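Wernora Plush Tidying Set: read me first

Hello, and thank you for taking a look at this little collection. It grew out of a habit at Fletum, where small plush toys had a way of ending up on every flat surface, and it is now kept up by Flurina Bühler and Andri Schwaiger. It covers one everyday job, which is putting small soft toys into a basket and taking them out again.

What is in the set

The toys are the keyring kind, small animals in browns and greens, soft enough to squash and a bit lumpy to hold. We picked them because they are what people really have hanging off bags and lying in drawers. The basket is a long, rectangular brown wicker one with thick rolled rims, and the table is light wood with a pale grain. Please don't swap the basket for a smooth plastic bin if you add to the set. Keyrings like to catch on a weave, and we would hate to lose that part of the job.

How a round goes

Toys start on the tabletop or in the basket, in any pose they happen to land in. Leave them on their backs or sides if that is how they fall. A round is over when the last toy has been moved, and we give each round up to 20 minutes, though most people will want a break well before then.

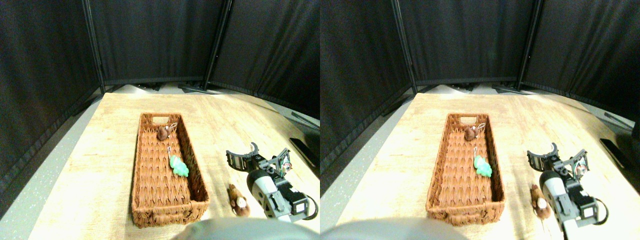

A toy lying close to the outside of the basket still counts as being on the table, even if it is leaning on the rim. Andri and I went back and forth on that one for most of March! Inside means resting on the woven floor of the basket, or on top of another toy that is.

Folder names

Plimurport holds the tidying rounds and Jaber holds the unpacking ones. Notes go in the plain text file beside each round, and longer notes are always welcome.

Flurina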